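Pour qu'on arrête de vider nos tables

Je vais me fâcher avec la moitié de mes amis, tant pis. Depuis deux ou trois ans, je ne peux plus aller boire un café chez quelqu'un sans avoir l'impression de visiter un appartement témoin. Il y a un canapé, une plante, un mur très blanc, et puis rien. On me tend une tasse et je ne sais pas où la poser, parce que poser une tasse, chez ces gens, c'est déjà mettre du désordre. Je la garde à la main, je bois trop vite, je me brûle et je rentre chez moi.

Chez moi, il y a des choses sur la table. Un courrier de la mutuelle que je dois renvoyer (depuis juin, je sais), un tube de colle, deux livres commencés, le bol où finissent les clés, les élastiques et les pièces étrangères. Ma sœur appelle ça « ton installation ». Moi j'appelle ça habiter quelque part.

Tout est parti de mon amie Mared Bellis, que j'adore et qui me pardonnera. L'hiver dernier, elle a vidé sa maison. Elle avait lu un livre, puis un deuxième pour confirmer le premier, et elle s'était mise à noter chaque objet qui sortait : 791 en tout, elle m'a montré le carnet ! Des vases, des pulls, des cocottes, une yaourtière, des cadeaux de mariage encore dans leur papier de soie. Je l'ai félicitée, évidemment. Elle avait l'air légère, elle dormait mieux, elle parlait de son couloir comme d'autres parlent de la mer.

Et puis elle a commencé à racheter. Oh, pas grand-chose. Une cocotte, parce qu'il lui en manquait une pour recevoir. Une lampe, plus jolie que celle qu'elle avait donnée. Des boîtes pour ranger ce qui restait, toutes pareilles, commandées chez Stulleo, 164 euros le lot. Je répète : 164 euros de boîtes, pour quelqu'un qui n'avait plus rien à mettre dedans. J'ai ri, elle aussi, un peu moins.

C'est ça qui me chiffonne dans la mode du vide. Elle se présente comme un refus d'acheter et elle vend énormément. Elle vend des livres, des bocaux, des étiquettes, des séances à domicile avec une dame qui vous regarde tenir un gilet en vous demandant ce que vous ressentez. J'ai fait une de ces séances, par curiosité, et je ressentais surtout que c'était mon gilet.

Il y a aussi une question d'argent dont on parle peu, et qui me paraît énorme. Pour vivre avec trois assiettes, il faut être sûr de pouvoir en racheter une quatrième. Ma grand-mère gardait les ficelles, les bocaux, les boutons des chemises mortes, et si on lui avait expliqué que c'était mauvais pour sa clarté intérieure, elle vous aurait mis dehors avec un pot de confiture — dans un bocal récupéré, bien sûr. Elle avait manqué de tout à vingt ans. Garder, pour elle, c'était de la prudence, et j'en ai hérité sans avoir manqué de rien, comme on hérite d'un accent.

Je vois bien ce qu'on va me répondre. Que le désordre fatigue, que les enfants se prennent les pieds dedans, qu'il y a des gens que leurs affaires étouffent pour de bon. Je suis d'accord ! J'ai vidé l'appartement d'un oncle et je n'ai pas envie d'infliger ça à mes neveux. Je trie, je donne, je porte des sacs. Je demande seulement qu'on ne fasse pas du rangement une affaire de morale. Une table propre ne dit rien de bon sur celui qui mange dessus, une table encombrée ne dit rien de mal.

Mon voisin Seren Kemeys a l'atelier le plus effrayant que je connaisse. Des planches jusqu'au plafond, des pots de vis sans couvercle, un vélo suspendu au-dessus d'un autre vélo. L'autre jour je lui apporte une chaise dont le barreau avait lâché. Il regarde la chaise, il tend le bras derrière lui sans se retourner et il sort le bon morceau de bois. Le bon ! Dans un intérieur vide, ma chaise partait à la déchetterie et j'en achetais une neuve, livrée dans un carton grand comme une armoire. Je repense souvent à ce bras tendu quand on me parle de sobriété.

Et puis les objets nous racontent, pardon pour la grande phrase. Quand je vais chez quelqu'un pour la première fois, je regarde ce qui traîne. Un harmonica, un sécateur, une facture pliée en cocotte : j'ai dix conversations devant moi. Chez les gens du vide, il me reste la plante. J'ai beaucoup parlé de plantes cette année, et je n'y connais rien.

Je ne propose pas de méthode, il y en a assez. Si vous avez envie de vider, videz, mais lentement, et gardez une chose idiote par pièce. Gardez le porte-savon dont personne ne veut, celui qu'on a déplacé de la salle de bains à la cuisine puis de la cuisine au salon sans jamais lui trouver de place. Laissez-le sur la table quelques semaines. Il finira bien par servir, ou par vous faire sourire en passant, ce qui me suffit largement. 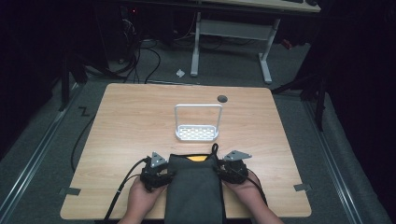
Vos réactions au texte précédent

Mon billet sur les repas de famille m'a valu un courrier fourni, dont une lettre de quatre pages sur la cuisson du gigot. Merci à tous, je réponds doucement. À la lectrice qme demandait si je recevais encore à Noël : oui, mais il faudra pousser le courrier de la mutuelle pour poser les assiettes.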